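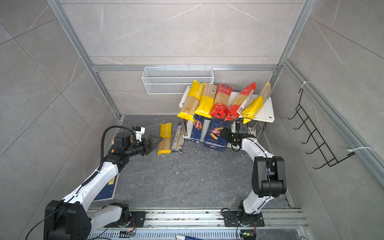 4/27/19

Proof copy of the book arrived from the printer this morning. Trim size is correct at last. The first proof came back 3 mm short on the outside edge, which put the page numbers closer to the cut than I wanted, and I spent most of last week moving the margins and regenerating the file. Spine text is centered now. The cover black is a little warmer than on my monitor, but within what I can live with.

Page count is 611 with the index. I had hoped to come in under 600 and could do it by dropping the body type half a point. I tested that on chapter four and the line length got uncomfortable. Staying at 611. The unit cost goes up slightly and the list price stays where it is.

Read chapters one and two against the manuscript before lunch. Errors found:

Chapter one, a doubled "the" at a line break. My spell check does not catch these when the break falls between them.
Chapter one, the table of fallacies refers to a section number from the old outline.
Chapter two, Gevdale is spelled with two l's in the second paragraph of the case study.

The Gevdale case study still bothers me. It is the longest worked example in the book, a town meeting on a water rate, and I take the transcript apart claim by claim. The analysis holds. The setup takes four pages before the reader gets to a claim worth examining. If I were starting over I would open on the disputed figure and fill in the background afterward. At proof stage a change like that would reflow everything behind it and the index would have to be rebuilt, so it stays. Note for a second edition, if there is one.

After lunch I worked on the giveaway. Studura lists it as an open entry promotion that runs for a fixed period, with the publisher responsible for postage. I am offering 2 signed copies and had considered 3. Postage on a book this heavy is the limiting factor, and overseas entries cost more to fill than the book costs to print. I restricted entries to domestic addresses and felt bad about it for an hour.

The listing copy took four drafts. The field has a character limit that counts line breaks as two characters, undocumented, found by trial. Final version opens with what the reader will be able to do after finishing the book — spot an unstated premise, restate an opponent's position so the opponent accepts it — and leaves the praise out. There are only two lines of praise available anyway.

Entries on the last giveaway, for the short book: 94. I kept the spreadsheet. Very few of those turned into reviews, and the reviews that did come in arrived months later. I have no way to separate the effect of the giveaway from the price cut I ran at the same time, and I should not have run both together. This time the price stays fixed until the end of June.

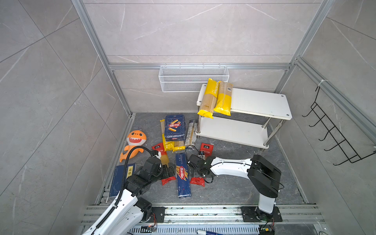 Two arms at work over the pasta packages.

Aigner replied on the audio rights. They want the full term and a share of any abridgment. I will accept the first and ask for approval on the second. An abridgment of a book on argument tends to lose the objections first and keep the conclusions, and then the examples no longer show what they are supposed to show. Drafted the reply and left it unsent overnight.

Stikanov, the distributor, still has the old cover on its catalog page. Second request sent. The form accepts the file, shows a confirmation number, and changes nothing. I wrote the number down this time.

Tomorrow: chapters three through five, then the index entries under P, where "premise" and "presumption" have swapped page ranges. Buy padded mailers. Check whether the signed copies need a separate ISBN — I am fairly sure they do not.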